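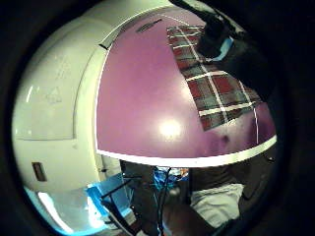 *A plaid cloth, a gloved hand and one glossy purple surface.*

Ask me which chore I'd hand over first and I'll say cloths and towels, every time! So when Tillance let me spend a February afternoon at its test rooms in Willotitz, I went straight past the vacuum bots (sorry, vacuum bots) to the folding bench.

The machine there is named Dong. It gets 100 dish towels a shift, and on the afternoon I visited it folded 27 of them well enough that I'd put them in my own drawer. The rest came out as little burritos. I've got a soft spot for burritos, but still.

Cloth is mean to robots. A mug keeps its shape when you grab it, and a towel has a new one every second. Add a shiny surface with glare on it, cords dangling underneath and a crumpled white heap nearby, and you've got my house, and probably yours too.

Would I buy one? The folks at Grostidska, who make the arms, are talking about 400 dollars a month to rent. I can fold a towel in eight seconds while yelling at the TV, so I'm keeping my money for now. Call me when it does fitted sheets and I'll clear a spot by the dryer.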